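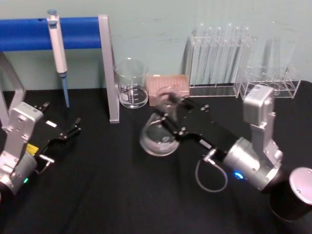

Withdrawal fees on Clostgate, again
Board: Exchanges and Wallets
Monday, November 17, 2025

saltpretzel
Moved a small amount of ether off Clostgate this morning and paid a flat 12 dollars for the privilege. The network fee on the receipt was pocket change. I wrote to support and got a cheerful paragraph telling me the fee "reflects current conditions." Current conditions where, the moon? Is anybody getting a better deal, or should I just leave my coins there and visit them on weekends?

dunmore_k
They batch withdrawals and charge everyone as if each one went out alone. Been that way since February. Move bigger amounts less often and it stings less. I go once a quarter.

saltpretzel
Once a quarter means leaving a pile on an exchange for three months, and I've been told on this very board that only fools do that. I think by you.

dunmore_k
By me, yes. I contain multitudes and a spreadsheet.

ledgerless
Use Monik. The fee floats with the network and they show it before you hit confirm. I paid under a dollar last week.

tofu_maximalist
Monik's fee is low and their spread is a crime scene. Buy and sell the same coin there in the same minute and see what you have left. You pay either way, they just hide the register.

ledgerless
I don't buy there. I deposit, swap stablecoins, take them out. The spread on those is nothing.

tofu_maximalist
It isn't nothing. I checked stablecoin pairs on Monik and on Villanueva side by side for an evening, because that's what my evenings are now, and Villanueva was tighter every time.

ledgerless
Villanueva held my withdrawal for 34 hours for "routine review." I'd rather pay a bit of spread and have my money.

quietbid
Was that your first withdrawal to a new address? They hold those. It's in the settings page, under Security, in gray type on slightly lighter gray.

ledgerless
It was a new address. I still say 34 hours is a long time to look at one.

saltpretzel
So the choices are a flat fee, a bad spread, or a nap. What about going out over a cheaper network? Clostgate lists a couple in the dropdown.

quietbid
Fine if your wallet supports it. Check that first and send a tiny test. My brother-in-law skipped the test and spent 13 days emailing people to get his coins back. He did get them back, minus a recovery fee of 40 dollars, so your 12 is starting to look friendly.

dunmore_k
Does Cornari wallet support the cheap ones now? It didn't when I set mine up.

quietbid
Cornari does since the last update, but you have to switch the network on by hand. Same address, so it looks like nothing arrived until you do. Then you breathe again.

tofu_maximalist
And when you want to get back to the main network you pay the bridge. Add that in before anyone calls it cheap.

quietbid
Only if you go back. I haven't needed to.

saltpretzel
OK, sent a test over the cheap network to Cornari. Fee was nearly a dollar, and it's sitting there in my wallet. Sending the rest tonight. Tofu, I'll let you know when I hit the bridge so you can enjoy it.

tofu_maximalist
Please do. Screenshots if possible.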